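Cindby Workroom -- Gallery 7: Light Wood Furniture and Household Cloth

Posted 2 Dec 2022 by Nataša Dervishi

This gallery covers the November session on light wood furniture and the textiles that get stored, folded or left on it. It follows the same plan as the earlier galleries: a short introduction, notes on the surfaces, then notes on the cloth. Readers looking for the full care schedule should go to the Pavodthorpe handbook, which has the tables for oils, waxes and water-based finishes. Only the points that came up in November are repeated on this page.

The workroom is on the ground floor of the Zallasberg building. Humidity was held at 47 percent during the session, with the heating on a low setting overnight. Pale woods show handling marks sooner than dark ones, and sleeves should be rolled or buttoned before anyone leans over a panel. Rings and watches go in the tray by the door.

Notes on surfaces

Straight-grained wood is wiped along the grain, from one end to the other, in overlapping passes. The cloth is turned at the end of each pass. Circular wiping is kept for small stains and is finished with two straight passes over the same spot.

Recessed panels are done before the flat areas next to them. Dust pushed out of a recess lands on the neighboring surface, and working in the other order means wiping that surface twice. A soft brush with bristles no longer than a thumbnail is used in the groove. The brush is held at a low angle and drawn toward the worker. Corners are finished with a dry cotton swab.

Raised rails and edge pieces take more wear than the panels they enclose. Hands rest on them, bedding and table linen are dragged over them, and the finish goes first along the top corner. Check a rail by looking along its length toward a window. A dull stretch in an otherwise even shine marks the worn part. Color differences between a rail and a panel are common in pale furniture and do not by themselves mean that one piece has been replaced.

Gaps where a rail meets the surrounding wood should be left alone unless they change with the season. Wood filler in a seasonal gap will crack or be squeezed out. The workroom log has a column for gap readings, taken once in the dry months and once in the wet ones. 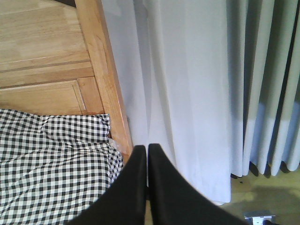 Gingham cloth against the raised rail, with the recessed panel and its molding behind. Black and white check on pale, straight-grained wood.

Checked cloth is useful for practice. A printed or woven check gives a built-in grid, and a fold that wanders off the line is easy to spot from across the table. Plain cloth hides the same error until the piece is stacked with others. For that reason the folding notes below are written with small checks in mind, although the steps are the same for plain cotton.

Notes on cloth

1. Lift the cloth by two neighboring corners. Dragging it by one corner pulls the weave on the bias and leaves a stretched edge.

2. Shake once, away from the furniture. Lay the cloth down on a clear surface with the long side toward you.

3. Flatten from the middle outward with the side of the hand. Soft folds in cotton will usually press out this way. Sharp creases need steam and should be treated on the ironing table, never on a finished wood surface.

4. Bring the far edge to the near edge and match the rows of squares. Small checks allow a tighter match than large ones -- a half-square error is visible, so correct it before making the second fold.

5. Fold side to side, matching the columns. Press the fold with the palm.

6. Stack with the folded edge facing out.

Cloths that have been sitting in a bunch for more than a few days are opened, shaken and hung for an hour before folding. Steps 4 and 5 are swapped for runners and other long, narrow pieces.

Notes on storage and contact

Dyed cloth should not be left on unsealed wood in a damp room. Dark dyes can move into the grain, and sanding is then the only reliable remedy. On sealed wood the risk is lower, but the workroom rule is the same for both: a sheet of undyed cotton or acid-free paper goes between a dark print and the surface if it is to stay there overnight.

Soft cloth left against a molding collects dust along the line of contact. Lift it and brush the molding at each weekly round. Do not slide the cloth along the groove as a shortcut. Loose threads catch in small chips and pull splinters from the edge.

Drawers and shelves are lined before cloth goes in. The Ristić lining paper used last year is out of stock, and the plain white roll is being used in its place. It is slightly narrower, so shelves in the deep cabinet need two strips, overlapped and left unglued.

Session record

The record for this session is filed under sheet 41. Entries are made in pencil and give the piece, the finish if known, the part treated and the method. Where the finish is not known, write "untested" and leave the method blank until a spot test has been done on an area out of sight. Please do not write "varnish" as a general word for anything shiny. Three earlier sheets had to be corrected on this point.

Corrections to this page can be left in the folder at the Cindby front desk or sent through the contact form. Include the gallery number and the paragraph concerned.

Gallery 8 will cover painted wood and the removal of shelf paper. The groove brushes will be replaced before then, and the old ones go to the shoe-cleaning bench.

Text and gallery notes: Nataša Dervishi
Previous: Gallery 6, Chair Seats and Webbing
Next: Gallery 8, Painted Wood (in preparation)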